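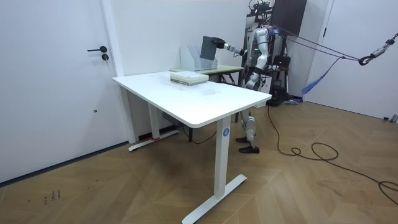 Why did the filing trials stop for part of July? The right wrist kept losing torque under load, and we didn't want to keep running until we knew the reason.

So, the longer version! Out of 2630 filing cycles this period we logged 92 wrist faults, nearly all of them on the reach over the back table, when the arm is stretched out with a board in the hand. The joint would drop out for a moment and then come back as if all was well (very annoying to chase). Ploltix first blamed our software, and I spent a good while agreeing with them. Then we swapped the wrist cable and the faults stopped for 600 cycles straight, so I'm fairly sure the connector was the culprit.

One fault worries me more than the rest. The stop signal from the Fleka controller got to the arm 6 seconds late, and I've filed that as a safety matter. Until Tyagi sends the firmware fix, we stay at half speed and keep people outside the robot's reach.

On money, the spare cables came out of the Niltomach repair line and there's enough left for one more set. I'd like your okay to order it before the next block of trials.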